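Zirkosico sim license + Tessier gripper pack – review after 2 months
Posted 4/16/20

Quick one, budget is due and I promised Bastien Lacroix I'd write this up.

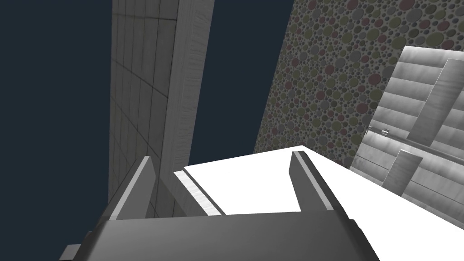

So, money first. Base seat was 1,126, gripper pack extra, and the two together came to 1,570 before tax. Cheaper than the Ullent quote by a lot. Ullent wanted a yearly support plan on top, no way to drop it. Pass.

Why we bought it: we have to pick a real two-finger gripper this year and can't afford to guess wrong. Wanted to try reach and approach angles in software before signing for hardware. For that it's good. Install took a morning. Finger presets load fast, you can swap them without rebuilding the whole room, and the wrist view is handy for seeing what the fingers will block on the way in to a flat top.

Not so good – surfaces. The random texture option puts colored dots all over a wall if you let it. Fine for training, awful in a budget meeting. Turn it off before you show anybody. Also the camera likes to come in tilted and the reset button is burried three menus down.

Manual is thin. Kiều Mạch got most of our answers from the Undix user forum, not from the vendor. Support did write back, some 17 days later. By then we'd fixed it.

Things to budget for that arent on the price page: a better graphics card (ours choked in Febuary, had to replace it), second seat if more than one person will use it, and staff time. Lots of staff time. Put in double what you think.

Would I buy again? Yes for planning, one seat, gripper pack yes, the extra furniture pack no. Wait for the hardware quote before you renew.

4 out of 5. Lost one for support.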